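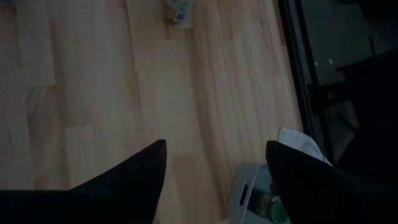 Ballarat, November

I've had the Hurkis hardwax oil on my kitchen benchtop for six months now, long enough to write it up. The top is joined from narrow strips of pale timber in the usual staggered pattern, and it came from the supplier unfinished. It had been living under mineral oil, which needed redoing every few weeks and still let tea through.

The tin is 600 ml and cost me more than I wanted to pay. I ordered it from Undex, who had it here in four days. Hurkis claims two coats will cover a standard benchtop with some left over. I used a bit over half the tin on two coats and a third around the sink, so the claim is fair.

Preparation took longer than the oiling. I sanded back to bare timber, finishing at 200 grit, vacuumed, wiped down with a cloth and left it overnight. The instructions are printed on the back in very small type and skip over the end grain completely. Greer Crichton, who did her own island bench the year before, told me to give the ends an extra coat an hour ahead of the rest. I did, and they've held up as well as the top.

It goes on with a lint-free cloth or a white pad. I tried both. The cloth wasted oil and the pad gave a more even coat. Wipe off the surplus within 20 minutes or it goes tacky, and then you're in for an afternoon with fine steel wool. I found this out in the corner behind the kettle. The smell is strong for the first day and gone by the third.

The colour warmed up slightly, towards honey. If you want the timber to stay as pale as it is raw, Szabó sell a version with a white pigment in it. I tested that on an offcut and thought it looked chalky.

Water beads well. Red wine left from dinner until morning wiped off without a mark, beetroot left a faint one that faded in a week. Hot pans are another matter. I have one dull ring from a saucepan and it hasn't come out.

Spot repairs are easy: light sand, dab of oil, buff. The lid is poor. Mine stopped sealing after the second opening and the last of the oil skinned over, so decant it into a jar.

Four stars. I'd buy it again, in the smaller tin.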